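Comparing Two Ways of Recording Demonstrations for a Two-Arm Tabletop Task

Project report, spring and summer term
Brodie Faulkner
Supervisor: Cledwyn Hughes

1. What the project was about

The lab has a two-arm tabletop cell that everyone calls Grilport. Students before me used it to collect demonstrations by driving both arms at once and then trained a policy on the recordings. The policies worked on simple pick and place but did badly when the arms came close to each other. My project looked at whether the way we record has something to do with that.

I compared two methods. In the first, called "free" in the tables, the operator moves both arms however they like. In the second, called "paused", the operator has to hold both arms still for a moment before the grippers come near each other and again after they separate. Everything else was kept the same, including the operator (me) and the training settings.

2. Earlier work

The idea of marking natural stopping points in a motion is old. The earliest source I used was a 1988 thesis in our department library about splitting assembly tasks into segments by hand. It has no learning in it, but the argument for short, clean segments carries over well. Most of the newer papers I read split the recordings afterward with software. I wanted to see what happens if the operator does it while recording.

3. Data collection

I started in April with practice runs that were thrown out. After that I recorded 136 demonstrations, half with each method. Objects were set down by hand before each run and I did not try to put them in exactly the same spot. The cloth and the wallpaper stayed the same for the whole project. I chose not to change the background because I only wanted one thing to vary.

Recordings were stored with Golport, our logging program. It saves the joint positions and the video streams under one clock. Early on the streams drifted apart on long runs, so I limited each run to 30 seconds. Two runs had to be repeated when a cable caught on a joint. I then tied the cables with more slack and the problem did not come back.

The arms over the patterned cloth, with the grippers near the middle of the table:

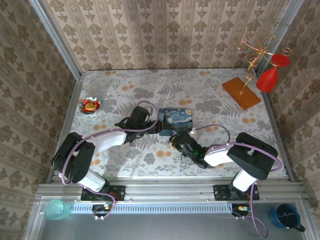
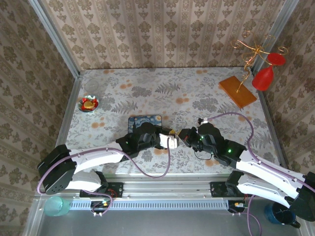 4. Training and testing

I trained one policy on each set using Onine, the training code written by last year's group. I did not change the network. Each policy was then tested on 100 trials. A trial counted as a success if the object ended up where it was supposed to be and the arms did not touch.

The paused policy did better in the part of the task where the arms are close together. Most failures of the free policy happened there, usually with one arm arriving early and blocking the other. Away from the center I could not see any difference between the two.

The paused policy was slower. It learned the pauses along with everything else, and in a few trials it stopped and never started again. I counted those as failures. Cutting the pauses down before training helped with the stalls, but I ran out of time to test that version properly, so it is left out of the results.

5. Limits

There was only one operator, and I got better with practice. I switched methods after every few runs to spread this out, but it may still have had an effect. The results also come from a single cell with one background. I would not expect either policy to work on a plain table without new data.

6. Next steps

Cledwyn has suggested repeating the comparison with a second operator and with the shortened pauses. The recordings and my notes are in the shared folder under Esteban, along with the script for trimming the pauses. The script expects the Golport file format and will not read the older logs.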